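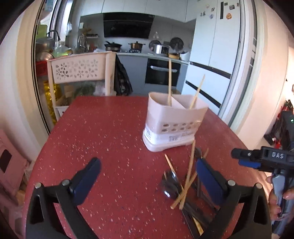 Drying Times of Domestic Cutlery in Ventilated and Closed Holders
Project report, Pondcombe College, Materials and Design module

1. Background

Cutlery that stays damp after washing marks more quickly, and wooden items may swell or split. Most holders on sale have some form of drainage, but the position of the openings varies. This project compared drying in a holder with side vents and in one with base holes only.

2. Method

Steel spoons and untreated wooden chopsticks were weighed dry, immersed in tap water for 15 minutes, shaken once and placed upright in the holder under test. Each item was weighed again at fixed intervals until its mass was stable. The room was kept closed and the heating was off. Each run was repeated with the holders exchanged between the 2 bench positions.

3. Results

Steel lost its surface water at nearly the same rate in both holders. Wood did not. Chopsticks in the base-drained holder stayed heavier for longer, and the lower ends — the part resting in the holder — were the last to dry. Run 603 was discarded after the balance was found to be off level.

4. Limitations

Air speed was not measured. Only one species of wood was tested, and crowding was not varied. Further runs are planned for April, using lacquered chopsticks.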